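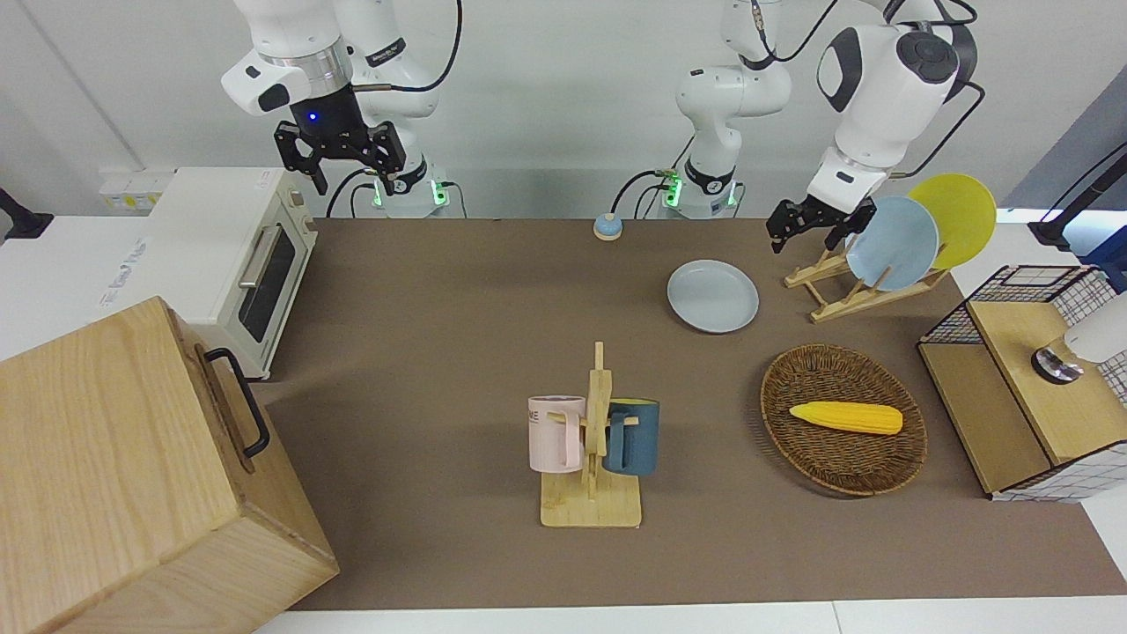
4 min read

Hokska sells its tabletop collection kit on the promise that one person can record a usable set of demonstrations in an afternoon. I've had the kit for most of September and I don't buy it. You get the recording software, a foot pedal, a box of kitchen props and a booklet of suggested tasks, and you supply the two arms and somewhere to put them. The tasks are the usual household fare. Plates go in and out of a wooden dish rack, mugs go on and off a tree, and a yellow toy ear of corn moves into a wicker basket and out again. I have no quarrel with any of that as a starting point. My quarrel is with what the software calls a finished dataset.

The sales page says 2,000 episodes is enough to train a policy that "handles the kitchen." Whose kitchen? I stopped at 959, and by then I could predict what I would find when I played them back. The booklet gives you 30 starting layouts, and many differ only in which side the corn is on. If a plate always begins within a hand's width of the same spot, the model learns the spot. Nélida Insaurralde, who shares the bench with me, started ignoring the booklet in the second week and setting things down wherever she liked. Her episodes are slower and have more fumbles in them, and I'd trade two of mine for one of hers.
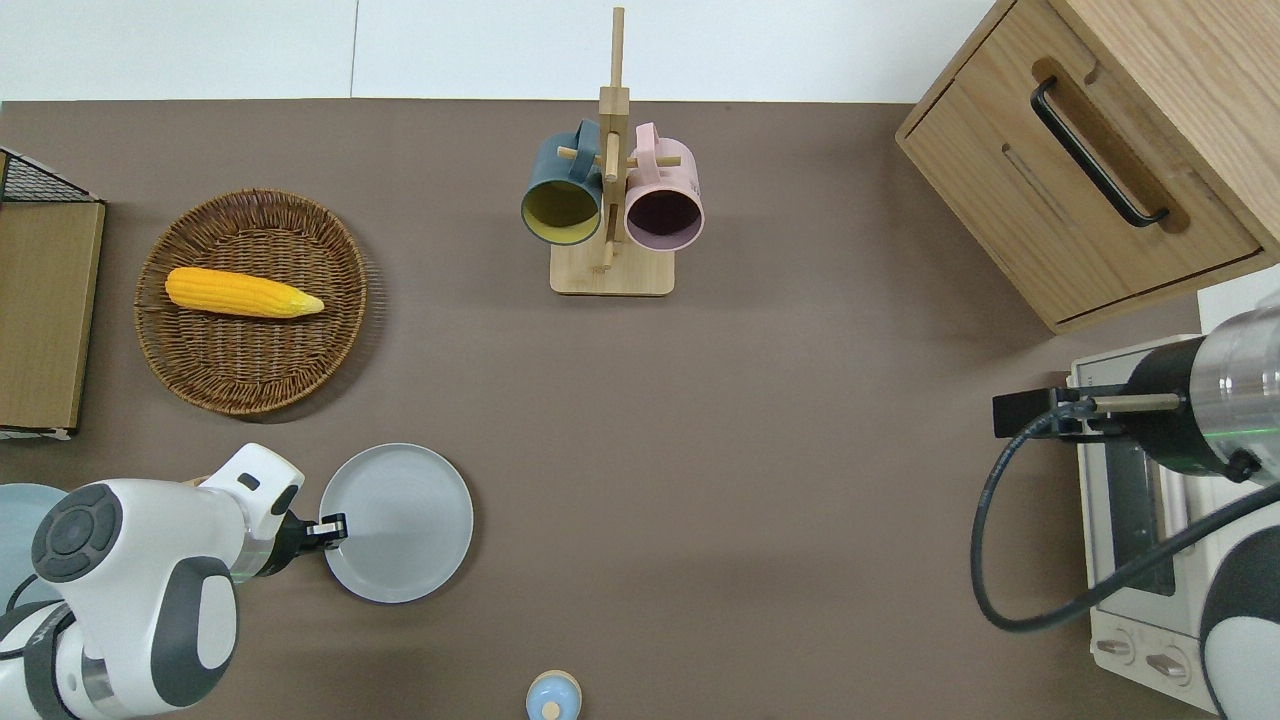
Then there's the labeling. After each take the software offers you "success" or "discard," and the discard button deletes the episode for good. A grasp that slips and gets recovered is worth keeping, and there is no place to say so. We ended up keeping notes in a spreadsheet, which I could have done before I paid for anything. The older Bument recorder at least let you type a comment.

Plates are the hard part. Picking a flat one up off a mat with two fingers takes practice, and the booklet gives it a single paragraph. The mug tasks are better written, with a sensible warning about approaching the handle too low.

What works: the pedal is solid, the camera streams stayed in sync over long sessions, and export was painless. I never lost an episode I meant to keep. If you have no recording setup at all, that may be enough for you. If you already have one, buy some plates and skip this.

Comments (3)

powell_bench: Same trouble with discard. You can rename the session folder before you press it and the files survive. Ugly, but we do it.

Marta K.: Did you train anything on the 959? Would like to see numbers before I write the thing off.

Lakmont reader: We bought it for the pedal. No regrets so far.

Contact | Copyright Bench Notes | Back to top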